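Trostmont diary: the gripper bit

I promised myself I'd write this up before the details went fuzzy, so bear with me, it's a long one and I've only had one coffee.

For anyone new, Trostmont is the name I gave to the two-armed tabletop thing I've been putting together since last November. The idea is that it will eventually tidy a table. Magazines, gloves, post, the odd mug, all the flat and floppy rubbish that lands on a surface and stays there until somebody shouts. I'm not in any rush. I do most of it at the shared workshop, in the back bay with the carpet (lovely on the knees, dreadful for finding dropped screws), and a bit of the code at home when I should be in bed.

The arms can wait. What I've been on lately is hands, or more exactly grippers you strap to the backs of your own hands, so you can do the job yourself and record how it goes. I'm on version 3. Version one pinched my thumb so badly that I went off the whole project for a fortnight. Version two was comfy but the jaws flexed like a pair of cheap salad tongs. The new pair is stiffer, and I've moved the strap back towards the wrist, which makes far more difference than I expected – I can keep them on for a good long session now without my hands going numb.

The motors came from Luster, after a lot of dithering. I did try the Gendico ones first and they were fine, just noisy, and they got hot enough that I didn't fancy wearing them. The Luster ones come in at 348 grams a side once everything's bolted up, cable not included. I'd love to lose a chunk of that. If anybody has a source for thinner plate that doesn't bend when you look at it, please shout.

Anyway, paper! Paper is miserable. A block of wood you can grab any old how, but a magazine has a spine on one side and a load of loose pages on the other, and if you squeeze it too hard from both ends it bows up in the middle and pings away. My best method so far is to come in low from either side, get the jaws right down by the bottom corners and close up very gently.
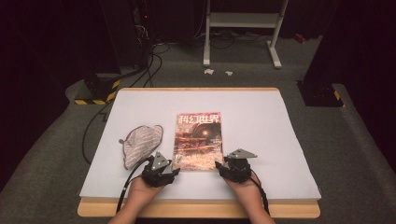 Khattak, who read my notes on the workshop board, reckons I'm making life hard for myself by gripping the edges at all, and that I should slide the thing towards me until it overhangs the table and then pinch it top and bottom. I've been chewing on that ever since. It's how I'd do it with bare hands, now I think of it, so there's probably something in it. My only worry is that the overhang trick needs a front edge within reach, and I'd like Trostmont to cope with the middle of a table too. I'll try it both ways and see which one I swear at less.

Cables are my other grumble. One per hand, and they always end up wherever you don't want them. I've tried clipping them to my sleeves, which works until you turn round. Wireless would be nice but I've been down that road with another project and lost most of a summer to it – no thanks.

Recording-wise I've got 517 takes saved, and nearly 5 hours in total, though a fair few of those are me muttering and starting again. I've begun sorting them into keep, bin and maybe. The maybe folder is winning.

Next on the list is new jaw pads. I've got some soft rubber sheet in a drawer that I want to cut up and glue on, and if that doesn't grip glossy covers I'll have a go with the stuff they put under rugs. Then it's back to the arms, which have been sat under a dust sheet for so long that I'll have to read my own wiring notes again. Wish me luck with my handwriting.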